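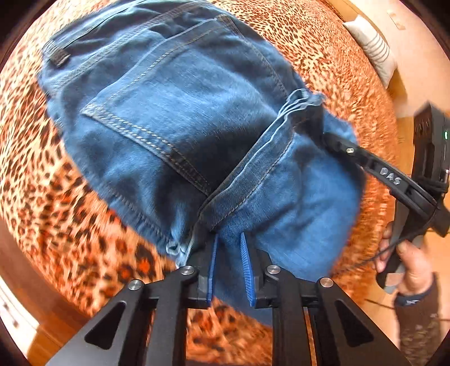 Fig. 1 – Calças de ganga sobre uma colcha com padrão de leopardo. Bolso traseiro com pesponto duplo em tom castanho-claro.

Cuidados com Têxteis Domésticos
Apontamentos da aula 3 – Dobragem de peças em ganga

1. Antes de dobrar
Na ganga amarrotada, as costuras são a melhor referência. O bolso traseiro e a presilha do cinto indicam de que lado fica o cós, mesmo quando a peça está enrolada sobre si própria. Na Fig. 1, localizar os dois e marcar no esquema da ficha.

Verificar também os fios soltos. Na figura há alguns, claros, na borda do tecido. Fios deste tipo cortam-se com tesoura, rente, e não se puxam.

2. Superfície
Uma cama serve, desde que a colcha esteja esticada. Sobre tecidos estampados é mais difícil ver vincos pequenos – passar a mão antes de avançar.

3. Sequência
Segurar pelo cós e sacudir duas vezes.
Pousar com a frente para baixo e alisar do cós para a bainha.
Desfazer as pregas junto às costuras, esticando no sentido do comprimento.
Dobrar perna sobre perna, com os bolsos traseiros para fora.
Dobrar em três a partir da bainha.

O terceiro passo é o que mais se salta. Uma costura franzida deixa a pilha torta e marca a peça que fica por cima.

4. Arrumação
Nas gavetas do módulo Brasent, com 40 cm de largura, as peças ficam ao alto, com a dobra virada para cima. Nas prateleiras Larken ficam deitadas, alternando o lado do cós. As gangas grossas vão sempre por baixo.

5. Trabalho prático
Cada aluno traz um par de calças de ganga e a ficha 18 preenchida. Entrega na sala 536 até 23 de setembro. A dobragem de malhas fica para a aula seguinte – ler antes o capítulo sobre fibras elásticas.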